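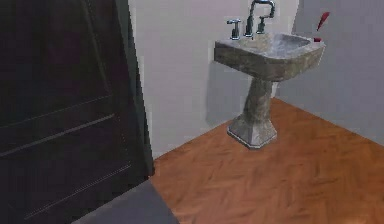
List: anar-sim-users
Subject: Re: [anar-sim-users] base ends up inside door leaf, contact forces blow up
Date: September 17, 2021

Replying inline, since the two problems in your message have separate causes. I would like to keep them in separate tickets.

> We are running the Gemlow base through the bathroom in the Ilitz
> house set. Task is to drive in past the door and stop facing the
> pedestal sink. 1000 episodes, default seeds. In 54 of them the base
> finishes partly inside the door leaf. In most of those the contact
> force on the base goes to a huge value for one or two steps and the
> robot is thrown across the floor. No warning in the log. The
> planner reports a clear path every time.

I can reproduce this on the current build, with the same seeds and the same count. The planner is working from the occupancy grid, and the grid is baked once, at load, with every hinge at its zero position. The episode reset then moves the dark door to its sampled angle and does not trigger a rebake. The planner sees a closed leaf lying in the wall plane and open floor where the leaf is standing. The wider the sampled angle, the further the leaf sits from where the grid has it.

The contact solver is a second fault on top of the first. The leaf's collision shape is one thin box. At the default step of the Zeng backend the base can be more than halfway through it before the first contact is generated, and from there the shortest way out is the far side. That is your spike. Halving the step made it rarer here and did not remove it.

> Is it the mat? The wheels cross the edge of it right next to the
> door and the trouble always starts near there.

No. The mat has no collision shape in this set, it is visual only. I deleted it and reran the failing seeds with identical results. The same goes for the herringbone floor, which is a texture on a flat plane. The friction value is uniform across the room.

> Second thing, the arm clips the sink when it reaches over the rim.
> Rendered clearance looks fine.

Different bug. The pedestal sink is approximated by a single convex hull, so the waist of the column is filled in and so is the bowl. The faucet spout and both handles are inside a separate hull, which closes the gaps between them. What the camera renders and what the solver uses do not agree anywhere on that asset. There is a decomposed version in the August asset drop, but it has to be enabled by hand in the scene config. Please file it under assets, not under planner.

Workaround for the door, until there is a fix:

1. Call the grid rebake after the hinge is set and before the first plan request. It costs 329 ms on my machine for this room.
2. Replace the leaf's collision box with the thick variant.
3. Abort the episode if base contact force goes over 500 N, and log the hinge angle when it does.

With 1 and 2 in place I get no penetrations on your seeds. Item 3 is still worth having. A run that ends with the base inside the door is currently scored as a success if the final heading is within tolerance, so your success rate from before the workaround should be treated as wrong.

One point for anyone who moves policies from this set onto hardware. The missed contacts are silent. A policy trained this way can learn that driving through the leaf is cheap, and the real base will push on a real door until the bumper trips – or keep pushing, if the bumper has been masked for the doorway. Check the training logs for hinge angles before you put such a policy on a robot with people near it. We have held back two checkpoints here for that reason.

I have a patch that moves the bake into the reset. It passes on this room and fails on the kitchen, where two doors share a frame. I will post it when the kitchen case works.

Could you send the config for the runs where the base was not thrown? I want to see whether the step size differs.

Janelle Cabanatuan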